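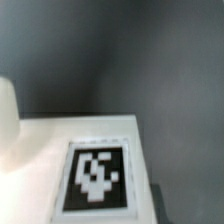
Marker drift (sometimes "tag drift," and in our shop just "the creep") is a fault in robot cells that use printed square markers to work out where things are. The robot still finds the marker, still reads its code, and still reports that all is well. It has the position wrong, though, and it goes on to reach for a spot a little to one side of where the part sits. I've been running and fixing small arms for 12 years and I still think of it as the sneakiest fault in the business, mostly because you get no error message. A marker that can't be read stops the job. A marker that reads badly lets the job carry on.

The name

I first heard "marker drift" from the folks at Vislow, who built the fixtures for the cell I look after. It's a bit of a misnomer, since in most cases the marker hasn't moved at all. Older manuals call it "pose error under valid detection," and I've never heard a living person say that out loud. Some people keep "drift" for slow changes and say "flip" for the sudden kind (more on flips below), but plenty of others lump the two together, and I'm going to do the same.

How it happens

A square marker gives the camera four corners. The software knows how big the real square is, compares that with the skewed shape it sees, and works backward to get distance and tilt. Everything hangs on those corners! If they're soft, the math still gives an answer, just a worse one.

Blur is the cause I run into most. When the camera rides on the wrist, it's often very close to the work and often still moving, so the white cells of the pattern smear into their neighbors. Most marker codes have some error correction built in, and that's great for reading the number and no help at all for finding an edge.

Glare comes next. Pale fixtures are lovely to look at and a pain to light. A white border on a cream surface has very little contrast to begin with, and if a lamp washes out one side, the line between border and fixture can vanish. The black square usually survives, so the marker gets read anyway. The trouble is that strong light can seem to eat into the black from one side, which shifts that edge inward and tips the whole estimate.

Then there's cropping. A wrist camera that comes in low and close can lose the bottom of the border, and some software copes with that and some doesn't. Ours needs a strip of white on all four sides, or it starts guessing.

Last, the flip. A flat square has two possible tilts that look nearly alike, especially when it's small or seen almost face on. Noisy corners can make the software hop from one answer to the other between two readings. On a graph it looks like a heartbeat. On a real arm it looks like a twitch, and it'll make you step back from the bench pretty quickly.

The Wiltelari cell

The case I know best is my own, so bear with me. The Wiltelari cell loads small molded parts, and one July it started setting them down crooked in the late afternoon. Mornings were perfect. We swapped the finger pads, then the wrist cable, then (I'm not proud of this one) the whole gripper. The log showed 169 bad placements, and every last one had a clean marker reading next to it, with the correct ID and a good score.

What gave it away was the clock. The bad placements all fell after 3 p.m., when the sun got over the building next door and landed on one corner of the fixture. I taped a piece of cardboard over the window and the problem went away that same afternoon. We've got a proper blind now, but I kept the cardboard.

There was one safety scare in the middle of all this. A reading put the fixture 13 millimeters lower than it was, and the arm pressed down until its force limit tripped. It cracked a part and hurt no one, but the limit had been set generously to avoid nuisance stops, and my hand had been in there a minute earlier clearing a jam. I'd stopped the arm before reaching in, as you should, and I've been a real nag about it ever since.

Detection

The usual check is to compare the marker's reported position against a known one. If the fixture is bolted down, its position shouldn't wander, so any wandering is the fault showing itself. Jayasinghe, the little monitoring package we run, keeps the last 1,000 readings and raises a flag when they spread too far. You can do nearly the same thing with a spreadsheet and some patience.

Another check is reprojection error, meaning how far the computed corners land from the ones the camera found. It's handy for catching blur. It's poor at catching flips, because both answers can fit almost equally well.

Prevention

Stop the arm before taking the reading, and give it a moment to settle. Print on matte stock. Leave a wide white margin, and if the fixture is pale, add a dark surround outside it. Two or more markers set well apart beat one big one, and they pretty much put an end to flips. Monia sells fixtures with the tags recessed into the surface, and I like those a lot, though dust does collect in the corners and you'll want a soft brush.

None of this takes the place of a sensible force limit and a speed cap near the work. The camera shouldn't be the only thing that knows where the table is.

Related faults

Hand-eye calibration error looks similar but stays the same all day long. Lens creep, where a loose focus ring turns with vibration, gets worse over weeks and softens everything the camera sees. Encoder slip shows up even with the camera switched off, so that's the one I rule out first.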